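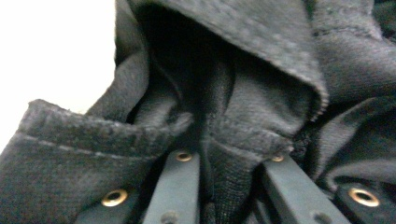

Washing and reviving old fleece -- what works for you?

ilham_l
Posted 2024-10-12

Hello everybody, long-time reader here, and I finally have a question worth asking. My husband and I have been going through the winter closet and we have a whole stack of fleece jackets and hoodies that have gone sad over the years. You know the look, I'm sure. Little pills everywhere, cuffs gone fuzzy, and that flat feeling where it used to be plush. A few of them are well over ten winters old and I can't bring myself to part with them, because they are the ones we reach for every single morning when we let the dog out!

So I'd love to hear how you all wash yours, whether you shave the pills or leave them alone, and whether there is any way at all to get some of the softness back. I have a front loader, if that matters, and our water is on the hard side.

Ilham Latuheru

spyros_z
Welcome, Ilham! You've come to the right place, we have some strong feelings about laundry around here.

My method is very plain. Zip everything up, turn it inside out, cold water, gentle cycle, half the detergent you think you need, and hang it over the shower rail overnight. No fabric softener, ever. Softener leaves a coating on the fibers and after a few washes they mat down, and that's most of your flat feeling right there. If you've been using it, run two washes with no detergent at all and see how much foam comes out. I did this with my old Bavar pullover and you would have thought I'd put dish soap in the machine.

For the pills I use a cheap battery shaver with the guard on. Lay the fleece on an ironing board, pull it flat with your free hand and go in small circles. Take your time around the seams.

kamlesh_knits
I agree with nearly all of that but I have to put in a word against the shaver. Every time you shave, you're cutting fiber off the jacket, and it doesn't grow back! I did it every fall for years to a lovely Wijaya half-zip and one day I held it up to the kitchen window and could see daylight through the elbows. These days I use a soft pet brush, the kind with the little bent wires, and I go very lightly in one direction. It lifts the nap and takes the loose fuzz with it. The stubborn pills I leave where they are, and we've made our peace with each other.

On hard water, half a cup of white vinegar in the rinse. My mother swore by it and so do I.

Kamlesh Pant

raffaele_r
Kamlesh, with all affection, a wire brush pulls fiber out just the same as a shaver cuts it off. I tried one on a scarf once and had enough gray fluff at the end of it to stuff a pincushion. I'd say the shaver is kinder as long as you only do it once a year and don't press. Elbows wear thin because we lean on them.

I'd go easy on the vinegar, too. A splash now and then, fine, but my machine's manual warns against using it regularly on account of the rubber seals.

spyros_z
I'm with Raffaele on the seals. I had a door gasket replaced in September and I would not wish that bill on anyone.

kamlesh_knits
Well, I've been using vinegar in the same machine for 6 years and my seals are fine, so there we are. I'll grant you the scarf, Raffaele, but a scarf is usually a looser knit and I wouldn't brush one either. You have to hold the brush as though you were doing a baby's hair.

wulan_r
Can I come in on the drying? I ran the alterations counter at a dry cleaner's for a good while and the saddest fleeces that came over it had nearly always been through a hot dryer. It's polyester for the most part, and the tips of the fibers go stiff with heat, and once they've gone crunchy I never found a way to bring them back. So Ilham, if yours are only flat, there's hope. If they feel scratchy when you run your palm against the nap, I'd lower my expectations a little.

What did work for the flat ones was ten minutes in the dryer with no heat at all, just tumbling, with a couple of clean tennis balls, and then a good shake outdoors. Do hoods by hand afterward, they twist up on themselves and dry with a crease down the middle.

And please put them in a filter bag when you wash! I use a Rovalen one. It catches a surprising amount of lint that would otherwise go straight down the drain.

Wulan

raffaele_r
Seconding the tennis balls. Mine left a faint green tinge on a cream fleece, though, so use old faded ones or the wool kind.

ilham_l
Oh, you are all so kind, thank you! I have to confess to the softener -- a great big capful every time, for years. I did the two plain washes this afternoon and Spyros, you were right about the foam, I called my husband in to look at it.

I've got the first batch hanging over the bath now. I think I'll try the shaver on one and the brush on another, both old ones, and report back so you two can keep arguing with some evidence in hand. Wulan, which size of filter bag do you use? Would two adult jackets fit in the large?

wulan_r
One jacket to a bag, I'd say, even in the large. They need room to move about or the middle never gets clean.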